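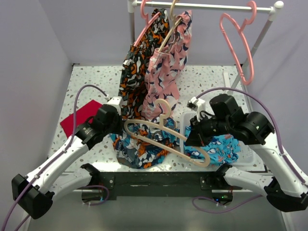 写真1:ハンガー掛けの作業台。二本のアームで衣類を扱います。

2019年9月28日、Verkenの公開見学会に参加しました。私の仕事は縫製工場の設備の保守で、ロボットは専門ではありません。日本語で報告を書くことにもまだ慣れていませんので、読みにくい所はお許しください。

## 受付から会場まで

会場は駅からバスで行く工業団地の中で、Zalbyという古い倉庫の二階です。入場料は1000円、資料の冊子は別に155円でした。冊子は薄いですが、用語の説明が付いていますから、買ってよかったと思います。エレベーターは荷物専用で、見学者は外の階段を使います。雨の日は少し大変でしょう。

## 服をハンガーに掛ける作業

一番長く見たのは、服の作業台です。台の奥に小さいラックがあり、ピンクとベージュのハンガーに、柄のある服が二着掛かっていました。手前には紺色の柄の服がまだ広げられないままで、その上にハンガーが斜めに載っています。右のかごには水色の服が入っていました。

この台では、ロボットに動作をプログラムで書いて教えるのではありません。操作する人が離れた席に座り、手元の小さいアームを動かすと、台のアームが同じように動きます。その動きとカメラの映像を一緒に記録して、後で学習に使うそうです。左右のグリッパーに小さいカメラの台が付いているので、どこを撮っているか、私にも想像しやすかったです。

係の方の説明では、難しいのは肩の部分です。片方の肩にハンガーを入れた後、もう片方を入れる時に、最初の肩が抜けてしまいます。人間は指で布の厚さを感じますが、操作席ではその感覚が弱く、目だけで判断します。そのため、操作者は急がないで、布を一度持ち上げてから形を直すように練習するとのことでした。失敗した回も消さないで、印を付けて保存するという話は、私には意外でした。

服の作業の記録は、見学の前日までに2497回分あるそうです。目標の回数を聞きましたが、服の種類によって違うという答えでした。

## 手で直接教える台

隣の部屋では、Fandikという名前の一本腕の装置を見ました。こちらは人がアームを直接つかんで動かします。見学者も体験できて、私も箱のふたを閉める動作を教えました。アームは思ったより軽いですが、手首の向きを変える時に少し抵抗があります。私の教え方では、ふたの角が箱に当たりました。係の方はもう一度ゆっくり動かすように言い、二回目はきれいに閉まりました。

直接教える方法は、始めるのが簡単です。しかし柔らかい布を両手で扱う場合は、人の腕がカメラの前に入って邪魔になるので、遠隔操作の方が合うと聞きました。この説明で、二つの部屋の違いがよく分かりました。

## 質問の時間

参加者から、ケーブルの引っかかりについて質問がありました。服の作業台では紫色のケーブルがアームに沿って通っていて、私も同じことを気にしていました。答えは、長さに余裕を持たせて、作業の前に必ず両腕を端まで動かして確認する、というものです。私の工場でも似た点検をしています。

もう一つ、Rezendeという記録用ソフトの画面も見せてもらいました。左右の腕の動きが線で出て、止まっている時間が長い所はすぐ分かります。文字が小さく、後ろの席からは読めませんでした。

## これから行く方へ

服の作業台の前は狭いので、早い時間の組を申し込むとゆっくり見られます。床が硬く、立っている時間が長いです。歩きやすい靴をお勧めします。次の見学会の申し込みは受付の用紙に書いてきましたが、日程はまだ決まっていないそうです。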